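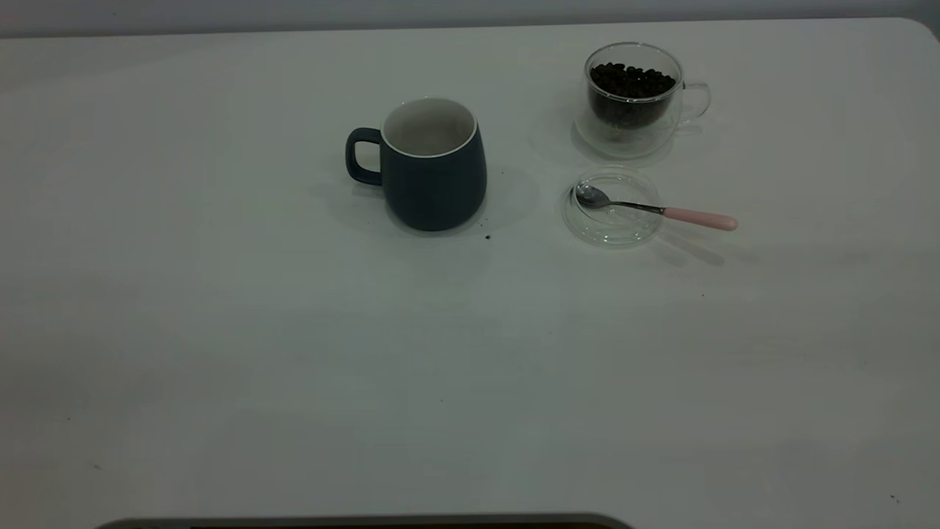 From: Lilibeth Saludo
To: kitchen-list
Date: 2026-06-08
Subject: Re: beans, and what people keep them in

On the subject of the third floor coffee corner, Bárány wrote:

> I went looking for something to drink out of this morning and found the
> glass cup full of beans again. Not ground, not brewed, just beans.
> Could whoever is storing coffee in the drinkware please use the tin?
> We bought the tin for this. Also there are crumbs on the white table,
> and I wiped that table on Friday.

Guilty on the beans. I will explain myself and then you can all vote me off the list.

The tin holds beans very well. It also has a lid that takes two hands and a grudge to open, and it hides how much is left. I have been caught twice now with a full kettle and four beans. With the glass cup I can see from the door whether I'm having coffee or having a bad day. I fill it up from the bag first thing, and one cupful gets me and Gerkier through to lunch.

I accept that it's a drinking cup. It is also the double-walled one with the glass handle, and I have yet to see any of you drink from it. You all go for the navy mug. I've watched people wait for the navy mug to be washed with a perfectly good cup standing next to it. I like it too, it has a handle a person can get a whole hand around, and the white inside tells you exactly how badly the last user rinsed it.

On the crumbs: I believe those are grounds, and I believe they're mine. A white table was a bold choice for a coffee corner and I said so in October, when Ivaria had the brown one for 40 dollars less. The reply at the time was that white would "encourage wiping." Bárány, I think you are the one it encouraged.

What I can offer:

I'll move the beans to a jar if somebody finds one I can see through. The Jeka ones on the second shelf hold 11 ounces and would do nicely, but they have rice in them and I'm not getting into the rice.

The round glass saucer stays out. I use it for the spoon. If anyone was planning to put it back in the cupboard with the others, please leave me that much.

I'll also wipe up after grinding, starting today. If you find specks after this, look at Gerkier, who taps the scoop on everything.

One practical matter while I have you. We are down to the last bag, and the next order is on me. Dark roast again unless I hear otherwise by Wednesday. Replies along the lines of "whatever's fine" will be counted as dark roast.

Lilibeth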